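19/02/2021

A long thread about the "paid crowd" in Gretiton. I have lived here long enough to vote in two city elections, and English is my third language, so please forgive me if a sentence walks a little strangely. I will try to be exact with the facts.

If you were online this week, you probably saw the claim. It says that people who spoke against the new parking ordinance at the January hearing were paid $500 each by a consulting firm called Mahmoudi. It has been shared by people I respect, on both sides.

I was at this hearing. I mean on the video call, as we all are now. I spoke for two minutes, in favor of the ordinance. So I was on the losing side that evening, and it would be comfortable for me to believe that the other side was bought.

First, what the claim says exactly, because it has changed a few times. The oldest version that I can find is a comment under an article on Naline. The comment says: "My cousin heard they got 500 for showing up." There is no name and no document.

The next morning a page with many followers in Vunlow posted it as a question. "Were Gretiton protesters PAID?" A question is a very useful form. You can put anything inside it and later say that you were only asking.

By the evening there was no question mark anymore. The comment had become "reports," and the cousin had become "sources close to the council." I have the screenshots of each step, and I will put them in the replies after I have covered the private names.

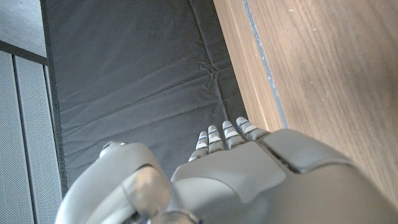

Now the number 500. I was curious where it came from, so I read the hearing packet. It is long and quite boring, and I recommend it. On the page about outreach costs there is one line: "Mahmoudi, survey incentives, $500."

So there is a real $500. It is the total for the whole survey, and the city paid it. This was the survey about parking habits, which many of us received by mail in September. If you remember, there was a drawing for grocery cards for people who filled it in.

I filled it in too. I did not win a card. If this makes me a paid activist, I am a very badly paid one.

The contract is attached to the packet as an appendix. The firm was hired to write the survey, collect the answers, and give a summary to the council. The word "hearing" does not appear in the contract at all. I searched in the file, and then I read it with my own eyes also, since scanned pages are not always searchable.

Somebody will say: of course they would not write it in the contract. This is true, and I cannot prove that no person ever gave money to another person in a city of this size. But the only paper that anybody has shown is this one, and it says something different from the claim.

There is also a problem with the direction of the story. The city paid Mahmoudi. The city staff wanted the ordinance. The speakers were mostly against it. So in this story the city paid a firm to pay people to shout at the city. Maybe it is possible, but I would like to hear someone explain the purpose.

About the people who spoke. The clerk's minutes list 28 speakers. I am in this list, between a man who owns a bakery and a woman whose microphone did not work for the first minute.

I recognized quite many of them. My dentist was there. The father of my daughter's friend was there, and he was angry about the permit fee, and he has been angry about it since last winter. You can disagree with this man, as I do, but his opinion is older than the survey.

The permit fee, for those who are not from here: the ordinance would make residents of the streets near the station pay $100 a year to park in front of their own houses. The money would go to sidewalks. I think it is reasonable. Many of my neighbors think it is an insult, and they do not need to be paid to think so.

A council member, Mererid Gape, was asked about the rumor at the work session. Her answer is in the recording if you want to hear the tone. She said: "I have no evidence of that and I would ask people to stop sending it to me."

I want you to look at what happened with this answer. The same page in Vunlow wrote: "Council member REFUSES to rule out paid protesters." The words "I have no evidence" were not quoted in their post. They quoted only the second half, about people sending it to her.

For the record, Gape voted for the ordinance. The rumor was useful for her side, my side. She could have stayed silent and let it work. I did not vote for her last time, and I will say that this was decent.
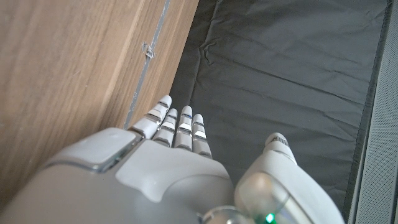 What did Naline do? This part makes me a little sad, because I pay for my subscription and I want a local news site to exist. They did not write the claim. It was only a comment. But after it became popular they published a short piece with the title "Rumors swirl over parking hearing."

In this piece there are four paragraphs about the rumor and one sentence with the reply from the city. The sentence is the last one. On my phone you must close an advertisement before you can see it.

I wrote to them on the same day. I was polite. I attached the page from the packet and the contract. After two days they added a note under the article — "This story has been updated to clarify the purpose of a payment." The title has stayed the same until now.

I worked in a small newspaper when I was young, in another country, so I know how it goes. There is one person on the night shift, and the phone is ringing, and the title is already in the system. I do not think there was a bad plan. But a title with the word "rumors" is a choice, and someone made it.

The reporter wrote back to me, and I am grateful for that. She said that they would look at how they handle claims from the comment section. I asked permission to quote more of the email and she said she would prefer that I do not, so I stop here.

I also wrote to the page in Vunlow. They answered with a thumbs up and then blocked me. I could still see the post from my husband's account this morning.

To my own side now, because I think you will listen to me a little more than to others. I saw people who voted as I did sharing this with words like "I knew it." What did we know? We knew that we lost the evening. These are different kinds of knowledge.

One friend told me it does not matter if this detail is wrong because "there is money behind these things in general." Maybe there is. Then let us find this money and show it. If we use a false example, the next time we bring a true one we will get laughed at, and it will be fair.

Also please think of the people in the list. The minutes have full names. A woman who spoke about her mother's wheelchair and the distance from the car to the door received messages asking how she spent her $500. She told this in the neighborhood group and then she left the group.

I had answered her at the hearing, in my two minutes, and I think now that I was too short with her. Her point about the distance was good. The draft has no exception for visitors who come to care for a family member, and it should have one. I have sent this to the council as a written comment.

Where you can check all this yourself: the hearing packet is on the city site under Council, then Past Meetings. The outreach costs are near the end, after the maps. The contract is the appendix behind that. If the link is dead, and it often is, the clerk's office will email the file. They answered me the same afternoon.

The recording of the work session is in the same place. The question to Gape comes late, after the long discussion about snow plowing. The automatic captions are terrible. They write "parking ornaments" all the way through.

Some replies, because they are coming while I type.

To the person who asks who is paying me: I have the day off and I made soup.

To the person who says the grocery cards are also a kind of bribe: I think this is a real question and I would enjoy discussing it. Small incentives for surveys are quite common, but a city could decide that it does not want them. You can bring it to the council. Please bring it with the correct amount and the correct purpose.

To the one who corrected my "quite many" — thank you, I leave it as it is in the post above, but I have written it down in my notebook.

Someone asks if the speakers' list was checked for people from outside of the city. The form asks for a street name and most people gave one. Three or so only wrote "near station." The clerk reads what is on the form, and there is no other check. If you want a stricter form, this is also something you can ask for.

A correction from me: I wrote that the comment on Naline was the oldest version. A reader has sent me a post from the evening before, in a group for commuters. It has no amount of money in it, only "someone is paying these people." So the $500 still appears first in the comment, as far as I can find. Thank you to this reader.

The ordinance comes back to the council for the second reading next month. I will speak for it again, with the exception for caregivers, if they let me. You can sign up on the clerk's page until noon on the day of the meeting.

I will add the screenshots now. It takes some time to cover the names, so please be patient with me.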